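Jotside / Shop log / Drying box
February, Sunday entry
Written up by R. Pennington

Status of the maple charge from Dunleavy. Stock is 8/4 hard maple, flat sawn, ends painted at the mill, stickered on the usual spacing with weights on top. Destination is the Zukivwood bench order, so the target is 6 percent at the core and not only at the shell. Everything below concerns the small box. The large one is off and stays off until the door gasket has been replaced.

Sample board A, taken from the middle of the stack, went in at 1,380 g. It came out this morning with 389 g lost. The loss curve flattened sooner than I wanted. The outside of the board is clearly drier than the inside, as expected at this stage, but the difference between the two has not closed much over the last few weighings. I had the vent setting too open during the early part of the run and I think we are still paying for that.

Meter readings were taken with the Rellia pin meter, insulated pins, driven to a quarter of the thickness and then to the center. Species correction set to maple. Temperature correction set by hand from the probe inside the stack, not from the box display, which reads the air next to the heater and is too high. The earlier entry on the ash charge used the display value. Those readings should be treated as low and I have put a note against them.

Wedge test. Cut a section from well inside the end of board A, past any end drying, and made the usual prongs. They pinched inward when fresh off the saw and closed a little further after lying on the bench through lunch. That is casehardening plus a remaining moisture gradient. The fresh pinch on its own would have been worth a conditioning step. The further movement says the core is still wet enough that conditioning now would be wasted. Equalize first.

Plan for equalizing: hold the dry bulb where it is, raise the wet bulb until the equilibrium condition sits just under target, and leave it. The driest sample sets the floor. I do not want anyone chasing the wettest sample by opening the vent again.

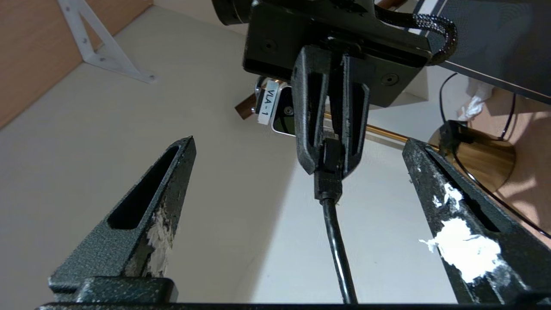
4 min read

Airflow. Checked across the exit face of the stack with the vane anemometer. Upper courses are fine. The two lowest courses are slow, with a dead area on the hinge side where the baffle does not reach the floor. I taped a strip of canvas to the bottom of the baffle and the reading came up, though it is still behind the rest. A proper fix is a hinged flap. Scrap plywood is adequate for this, sealed on both faces.

Reversed the fan and repeated the measurement. The slow area moved to the opposite side but was smaller. Fan reversal is therefore doing something useful and should be put back on the timer. It was disabled for the ash and never re-enabled. My omission.

Wet bulb. The wick was stiff and had a crust at the top where it meets the sock. Replaced it, flushed the reservoir, and refilled with distilled. The wet bulb reading dropped as soon as the new wick was soaked through, so the old one had been reading warm and the controller believed the air was more humid than it was. This explains at least part of the early over-drying. The wick had not been changed since before the holidays. I am adding it to the loading checklist, ahead of the item about stickers.

Defects so far. Surface checks on the top course only, shallow, confined to boards with grain runout near the edge. They should plane out. No end splits past the paint. One board in the third course has a pith streak that Dunleavy should have graded out. It is bowing and will not make a bench part. Marked with blue crayon and left in place, because pulling it would unload the boards on either side of it.

Sticker stain: none visible on the boards I could get a light onto. Will check again on skip-planed faces before anyone says so to the customer.

On the sample board method generally. I have been estimating oven-dry weight from a single section cut off one end of each sample. The standard practice is a section from both ends, averaged, and I have been skipping the second one to save wood. Looking at how far the meter and the weight method disagree on board C, that saving is false. The single section from C came from close to a knot. Density there is not representative, and the calculated moisture content for the whole board is wrong as a result. For the next charge, two sections per sample, both clear, weighed as soon as they are cut. The scale needs to be next to the saw for this. Walking sections across the shop in a pocket is not acceptable, and I have done it.

Board C will be handled by meter alone for the remainder of this run. I have struck its row in the Jotside table but left the numbers legible.

Energy use not recorded. The logger clip was on the wrong leg of the supply.

To do
Fit baffle flap, hinge side, before the next loading.
Fan reversal back on the timer.
Check wet bulb against the sling psychrometer once the new wick has settled.
Weigh samples A and B at the same hour each day, before the door is opened for anything else.
Ask Dunleavy about the pith board and whether the rest of that log is in our stack.
Gasket for large box: measure the groove first, the last roll was too thick.
New wedge section from board B when its shell and core readings agree. If the prongs stay straight, skip conditioning. If they pinch, steam spray and a fresh section the following day.

Vent closed to the second mark. Door latched 4:40 p.m.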